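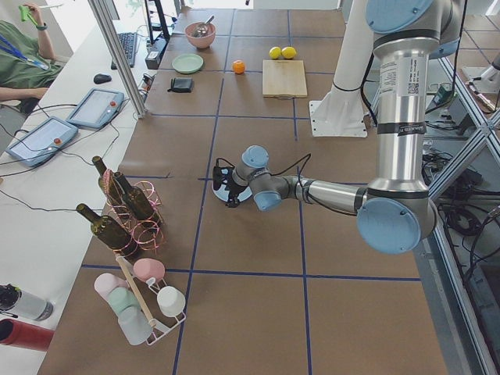 Registering a taped grid to the robot base frame

Grid cells are how the Plokach planner refers to places on the table. Before it can use them, each cell center needs a pose in the base frame. The steps below assume the driver is running and the gripper's tool center point has already been calibrated.

1. Set the speed override to 30 percent on the teach pendant and switch to manual mode.

2. Jog the gripper over an empty cell near the middle of the table. Keep the approach axis vertical. Stop just above the paper and save the pose:

plokach pose save --name origin

3. Repeat for one cell along the row and one along the column. Pick cells far from the origin – short baselines make the rotation estimate noisy.

4. Fit the plane:

plokach grid fit --poses origin,row,col --out grid.yaml

The command prints the residual in millimeters. Anything over 2 means one of the poses was saved with the wrist tilted. Save it again and refit.

5. Load the file and check it in the viewer. The cell outlines should lie on the blue tape lines in the camera overlay. If they are rotated by a quarter turn, row and col were swapped in step 4.

6. Add the collision objects. The column and its base plate go in as fixed boxes. Items such as bottles, bowls and the mug rack come from perception and should not be in the static file.

7. Run the dry check:

plokach grid check --plan-only --timeout 3000

The timeout is in milliseconds, per cell. Cells with no valid plan are listed as unreachable and masked out. A cell next to the column will often fail with the default elbow configuration; try --elbow any before masking it.

Error 46 at this stage means the driver and planner disagree on the tool frame. Restart the planner – reloading grid.yaml does not clear it.

Maintained by Huiling Kong. The --elbow flag was added by Tarmo Ozoliņš in April.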